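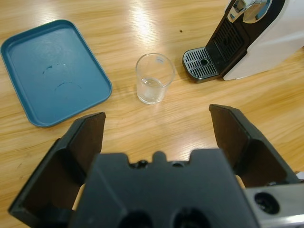
Who can come to the open day? Anyone who signs up by the end of October, with 30 places in each session.

Ingrid Castellanos has run the visits at Jamham since spring. Her team programs arms for small table jobs, and most guests come in expecting something faster. "They want speed," she said. "I want them to watch how it lines up on a thing before it closes."

The first session starts at 10 a.m. and the talk is short – five minutes, then straight to the tables. Castellanos prefers questions during the run. "If you wait until the end, you've forgotten what you saw."
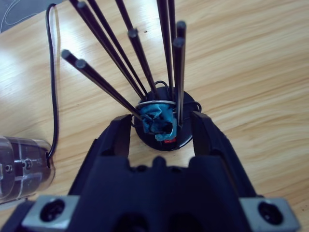 How long is a visit? Plan on an hour and a half, including time at the tables.

The group's last open day, held with Mallia, drew 147 people. Castellanos would like smaller groups this time. "At the back you couldn't see a thing," she said.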